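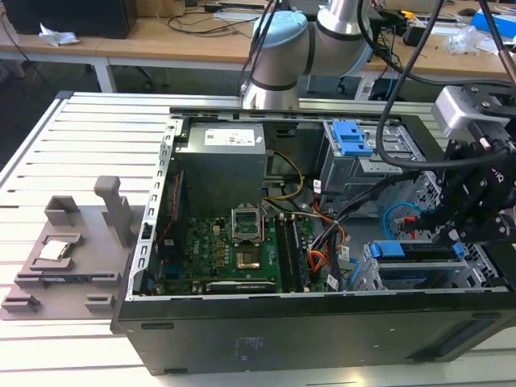
The pitch for the secondhand office computer is always the same. Buy a retired business tower, drop in a better processor, and you have a machine that will do everything a new one does. Elsa Tikkanen hears it from sellers most weeks at Dultholm, the repair shop she runs with Eero Kettunen, and she doesn't quite buy it.

"The swap is the easy part," she says. "Everyone has watched the video. Then they bring me the board with bent contacts."

On paper the job is short. Lay the case on its side, take off the panel, lift the cooler, open the metal frame over the socket, trade one chip for another. The power supply stays where it is, and so do the memory and the drives.

What the listings leave out is the waiting. A customer last November paid $30 for a used processor that fit the socket perfectly and would not start, and Kettunen spent 2 evenings hunting for a firmware update old enough to be hard to find. Add shop time, thermal paste and a larger drive, and the bill came to $418. New machines, slower than the ads suggest but under warranty, can be had for not much more.

Anneli Jääskeläinen, who sells refurbished towers under the name Flornetti, says that case is unusual. Her buyers want something for email and schoolwork, and she tells them to leave the processor alone. "Put in more memory if you must," she says. "Then close it up."

That advice is harder to sell than a faster chip. It may also be the only part of the refurbishing trade that saves most people any money. Tikkanen's own desktop at home still has the processor it came with.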